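4. Study 2: bonus rounds, autoplay and when people stop

Second study. Same two games as before, Tomar and Jasik, both built on the Zedow demo engine, both play-money only. The question is narrower this time: does a player who has just come out of a bonus round stop sooner or later than one who hasn't had one? Study 1 couldn't answer that. Bonus rounds there came up at random and some players never saw any. 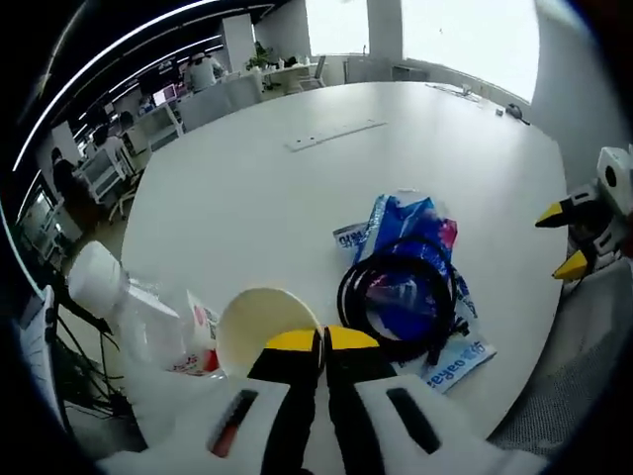
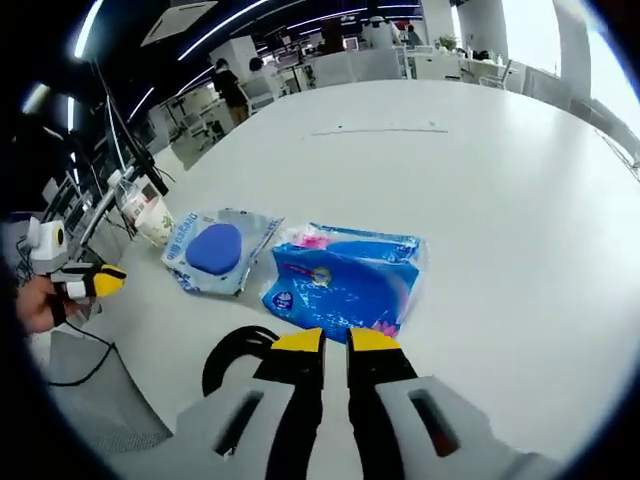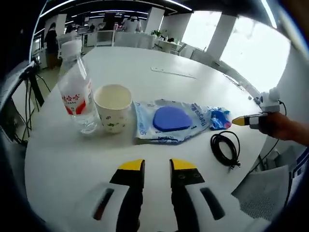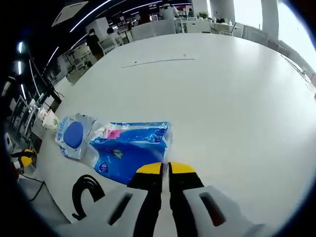
Figure 3. White tabletop with hand-held gripper, four views.

4.1 Players and games

37 adults from Bronddale and nearby, all of whom had played an online slot at least once in the past year. Recruited by poster and through a mailing list. Anyone scoring over the cutoff on the screening form was thanked, given the helpline sheet and not enrolled. Same form as Study 1.

Tomar is a five-reel game with 20 fixed lines, a wild that stands in for everything but the scatter, and a free-spin round. Jasik has the same math underneath - same paytable, same hit rate, same return - but a different skin and a pick-a-door bonus in place of free spins. The door picks are cosmetic. The prize is drawn before the doors appear, and the player is not told this on the main screen. It is in the help pages, where hardly anyone looked (see 4.4).

Each player got one game only. We had wanted a crossover but the pilot players who switched games spent much of the second one comparing it out loud with the first, and stopping times were all over the place.

4.2 Procedure

Sessions ran through July, one player at a time. Starting balance was 100 credits, bet fixed at one credit a spin. Fixed bets are not how people play at home, we know. With free bet size the balance curves can't be lined up and the whole comparison falls apart.

Players were told they could stop whenever they liked and that the payment for taking part didn't depend on the balance. Read from a card, same wording every time. The card also said that there was no minimum. Even so a few asked if it was okay to stop yet, and were told yes.

Bonus timing was the manipulation. In the early group the first bonus was forced inside the opening stretch of spins. In the late group it was held back until the balance first dropped under half. In the control group the bonus never came, though the scatter symbols still landed in ones and twos like usual. No player was told which group they were in, or that there were groups. Full debrief at the end, including the bit about the control group, which went down badly with one player who felt teh game had been "keeping it from me." We take the point. Reworded the consent sheet after that.

Autoplay was available to everyone. We logged when it was turned on, turned off and whether it was off because the player hit the button or the run finished.

Sound was on at a fixed level. Study 1 let people mute it and that turned into its own problem: the muters were also the autoplay users, mostly, and there was no pulling the two apart afterward.

4.3 Measures and coding

Main measure: spins played after the first bonus ended, or after the matched spin for controls. Second measure: time from the last spin to pressing Exit. That one matters more than it looks. A short gap reads as a decision already made. A long gap with the paytable open or the cursor on the spin button is something else, and we did not want to lump the two together.

Spoken remarks were transcribed and coded by Cúc Tô and Chiến Thân, working separately, blind to group. Codes were:

- expectation (the game is "due," "warming up," "about to pay")
- accounting (talk about the balance, what's left, what was won)
- skill (picking the right door, stopping the reels at the right time)
- boredom
- other

Disagreements were talked through and settled. Most were between expectation and accounting. A line like "I'll go down to fifty and see" could be either, and the rule we landed on was to code accounting unless the player said something about what the game would do. The rule was written down late so the first batch was recoded from scratch.

One session was dropped before coding: the browser froze in the middle of a bonus and the player saw the same door open twice.

4.4 Results

Early bonus players kept going longest. Late bonus players next, controls last. The early/control difference holds for both games. The late/control difference holds for Tomar but is weak for Jasik and we would not lean on it.

Game skin made little difference to spins played. It made a big difference to what people said. Skill remarks were nearly all Jasik, nearly all during or just after the door bonus. Players who talked about picking the right door also came back to it later on, sometimes many spins later, eg. "should've gone left." The prize was fixed before they picked. Three of these players had opened the help page where this is explained; one of them read it aloud and then carried on talking about the doors the same way as before. We don't know what to make of that. Could be habit of speech, nothing more.

Expectation remarks went up in all groups as the balance dropped. Not what we predicted for controls, who we thought would drift to boredom. They did get bored, but later, and the "due" talk came first. Single scatters seem to be enough to keep it going. Two scatters on the screen with the third reel still turning got a remark almost every time, from almost everyone.

Autoplay: used by about half the players at some point, so smaller cells and more caution. Those who used it played more spins and said less, as you'd expect. The part we did not expect is how it ended. Players rarely switched it off to leave. They let the run finish, looked at the balance, and then either left or set up another run. The natural stopping point was the end of the run and not anything the reels had done. If that holds up in a larger sample, the default run length in the autoplay menu is doing a lot of work.

Exit gap: short for controls, long for the early group, mixed for late. The long gaps were mostly people sitting with the balance. A few reopened the paytable, one scrolled all of it top to bottom and then left without another spin.

4.5 Limits

Play money. Everything above comes with that attached. People do treat credits as worth something for a while, and the accounting remarks show it, but there's no loss to carry home and no deposit to make back.

Small sample, three groups, two games. The cells are thin and the Jasik late group is the thinnest after the dropped session.

Forced bonuses are not real bonuses. The payouts stayed inside what the paytable allows, but a bonus that turns up early for a whole group is a richer start than the game gives on its own, and part of the early effect may just be that players had more credits left to spend. We reran the comparison with balance at the matched spin as a covariate. The effect shrinks, doesn't vanish. A cleaner design would pay the early bonus at close to zero and see if the round alone does it. That is the plan for Study 3.

Talking aloud changes play. Slower spins, for one thing. The quiet players may be a diferent population altogether and we have little to say about them.

4.6 Notes for design and for rules

Two things seem safe enough to pass on. First, a door bonus where the pick doesn't matter should say so on the bonus screen itself, before the pick, in the same type size as the prompt. The help page isn't enough. Second, autoplay run length should be chosen by the player with nothing filled in beforehand. Both are cheap to change - we changed both in the Zedow build in an afternoon - and both can be tested.

On first-bonus timing we would hold off. The games here had it forced. Live games don't, as far as a player can tell from the outside, and the session logs needed to check are not public.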